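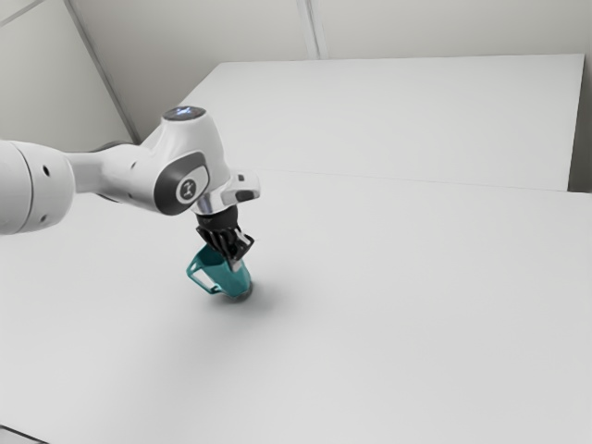

Pick test in sim, mug held by the rim, just above the table.

Thread: Mug released early on place, sim and hardware disagree

ngan_giap
Posting this under simulation because I think the cause is there, but move it if not.

Task is pick and place of a mug with a rim grasp, fingers pointing down. In sim the place step fails in 13 of 3,864 episodes. The log looks the same in all of them: the controller reports contact with the table, the gripper opens, and the mug drops the remaining distance and tips. On the hardware cell at Trerkell we see the same early release far more often, and last month one ceramic mug went off the table and broke. No one was in the cell, but the area scanner was muted at the time for teaching, so it got written up as a near miss.

Contact detection is a threshold on estimated vertical force at the wrist, 4 N, no filtering. Descent is at constant speed. Planner is Skumow, stock settings.

What I've ruled out: wrong table height (checked against the model), wrong mug mesh (reimported), gripper payload not set (it is set).

kestrel_ops
Your mug is tilted in the render. With a rim grasp the mass hangs off to one side, so one edge of the base gets there first. You'd get a contact force before the base is flat, then the gripper opens, then it rocks. I wouldn't call that a false contact. The detection is right and the release condition is wrong.

ngan_giap
Tilt is there, agreed. But in the failing episodes the base is up to 9 mm above the table when the gripper opens, lowest point of the mesh. Edge contact doesn't explain that.

tuoi.tu
Is the payload set for the gripper only, or for gripper plus mug? If the mug mass isn't added after the grasp, the force estimate carries an offset the whole way down. Then any deceleration at the end of the move adds to it and you cross 4 N in free air.

ngan_giap
Gripper only. The mug is light enough that I left it out. I'll check the offset.

brandt_m
4 N unfiltered on estimated joint torque is too low on any arm I've worked with. We run 13 N with a low pass and have no early releases. Raise the threshold and move on.

kestrel_ops
Raising it hides the problem. You'll press the mug into the table harder, and with a rim grasp the fingers can slide or lever on the wall. That's how you chip ceramics. It also does nothing for the near miss, which to me is the more serious item. Why was the cell running a place cycle at all with the scanner muted?

ngan_giap
Muting was left on after teaching. The mode switch was in manual but the job was started from the Verneo panel, and that panel doesn't check scanner state. It has been locked out since March and the integrator has the report.

brandt_m
Then it's two separate faults and the second one doesn't belong in this thread. On the first, I still say threshold. We've placed glass at 13 N without damage.

tuoi.tu
Glass how, side grasp or rim? It matters here. With a side grasp the fingers take the vertical load through the pads. On a rim it goes through the edge.

brandt_m
Side grasp. Fair point.

ngan_giap
Update. Tươi Từ was right about the offset. Plotted the wrist force for the 13 failures and there is a constant bias from the moment of lift, then a spike when the descent switches from the joint move to the linear move. Bias plus spike crosses 4 N every time. In the passing episodes the spike is present too, but lower.

Changes so far:
Payload updated after grasp, mug mass included.
Force zeroed after the switch to the linear move, arm stationary.
Release only if force stays over threshold for 9 consecutive samples and tool height is inside the expected window.

Threshold left at 4 N for now. Reran the failing seeds and 4 of them still release early. Those have the largest tilt at grasp.

kestrel_ops
So the tilt does matter.

ngan_giap
For those 4, possibly. I haven't separated it from the height window, which I set by hand and may have set too wide. Next run uses a level correction before descent. Hardware stays off until the Verneo interlock has been retested.

tuoi.tu
Log the commanded tool height together with the measured one. On the Đào bench we had a lag between the two and the window check was passing on stale data.

ngan_giap
Added both to the log. Will post the plots when the batch finishes.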